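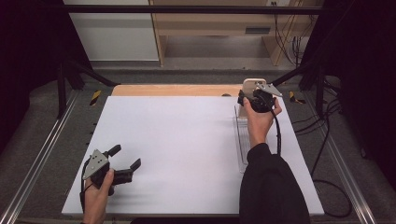

Setting Up a White Board Work Surface

I love a plain white board on a worktable. I've used one for beads, model kits, stamps, clock parts and one very long evening with a 1,000-piece puzzle, and every time I go back to a bare tabletop I miss it. Small things show up on white! You stop patting around for the screw you just put down.

The setup is simple: a big board laid flat, a wooden strip across the back of the table, and a long, narrow clear tray on the right side of the board. You can put it together in an afternoon, and if you already own the table it costs very little.

What you need

A large, smooth white board, as close to the size of your table as you can manage
A straight strip of wood for the back
A clear plastic tray, long and narrow
Sandpaper, 60 grit and something finer
Double-sided tape or a couple of clamps
A damp cloth

Step 1: Clear and wipe the table

Take everything off and wipe it down. Run your palm over the whole top, slowly. Any crumb or dried drop of glue under the board will make it rock, and you'll feel that every time you lean on it. I scrape off old glue with a plastic card.

Step 2: Fit the strip

Mine is light tan, and I'd leave yours bare – you want to see where the white ends. Knock down any rough spots with the 60 grit, go over it again with the finer paper, and wipe off the dust. Set the strip along the back and clamp or tape it. Check it with a ruler before you press down hard. A crooked strip will bother you forever (ask me about my first one).

Step 3: Lay the board

Bring the far edge of the board up to the strip and lower the front. It should meet the wood all the way along. If there's a gap at one end, shift the strip a little and leave the board alone. Two short pieces of double-sided tape near the front are plenty to hold it, and you'll still be able to lift it off for washing.

Step 4: Place the tray

I like the tray on the right, running lengthwise from front to back. Lefties, swap sides! Reach for it a few times with your eyes on the middle of the board. If your wrist bumps the edge, slide it out 2 inches and try again. Clear plastic is great for this job, as you can check what's in it from the side.

Step 5: Use the back as a parking spot

Now the fun part. Anything rectangular can stand upright against the back: small boxes, blocks, a stack of index cards. Standing things up leaves so much more of the board open. Keep the tallest items toward the ends and the middle free for whatever you're working on.

Keeping it white

Wipe the board after each session with a damp cloth and dry it right away. Pencil comes off with a soft eraser. For ink, try a dab of dish soap first and give it a minute before you rub. Marks on the wood strip are harder to shift, and I've made peace with mine.

My neighbor Paraskevi Drakos cuts a sheet of brown paper to cover her board when she's gluing, then folds the whole mess up and throws it out. I've started doing the same, and I get three or four sessions out of a sheet if I flip it.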